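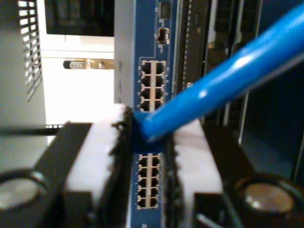 Fladside is looking for a part-time office and systems person, a job title we settled on after rejecting several that sounded more important. We publish walking maps and ferry timetables for Lustholm and the towns along the coast, on paper, for people who like to fold things wrong. The work is mostly answering mail, chasing printers and keeping the order system upright. You should also be the sort of person who can look at a bright blue network cable and feel calm, or at least curious, when the orders stop coming in. We can teach you the maps. We have had less luck teaching calm.

The job is 30 hours a week, spread over whichever days suit you, as long as one of them is the day the proofs come back. Work starts at 9 in the morning. Our last ad said "flexible start" and we all learned something about that phrase.

What you would be doing:

Reading customer mail and replying to it, including the letters about the footpath at Brandness. The footpath moved. We did not move it. You will type this often.

Checking timetable proofs against what the ferry office sends us, then checking again when they send the corrected version an hour later.

Looking after the office computers, the label printer and the small amount of equipment that connects them to the rest of the world. You would be the first to try something and the one who decides when to call for help.
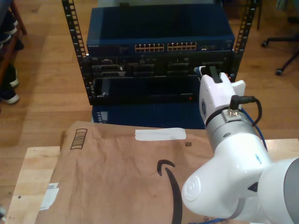
Help, when called, comes from Riis, our outside support firm. They are good and they are patient, but they bill by the visit, so we would like someone who checks the plug first.

Packing orders in spring, along with everyone else. There are 43 titles in the catalog and they are all nearly the same shade of green.

You don't need a degree or a background in publishing. You do need to write a clear, polite sentence to a person who is angry about a bus stop. Some experience keeping a small office network going would help a great deal. A driver's license is useful, and so is a tolerance for wind.

We offer a fair hourly wage (we will tell you the number before the interview, so you can decide whether to bother), paid vacation, a desk by the window and every map we print, whether you want them or not. The heating is being looked at.

To apply, send a résumé and a letter of no more than 2 pages. Tell us about something you fixed, and something you made worse while trying. Please skip the paragraph about your passion for cartography unless it is true, in which case keep it short.

Applications close November 9, 2025. We reply to everyone, though slowly during proof week.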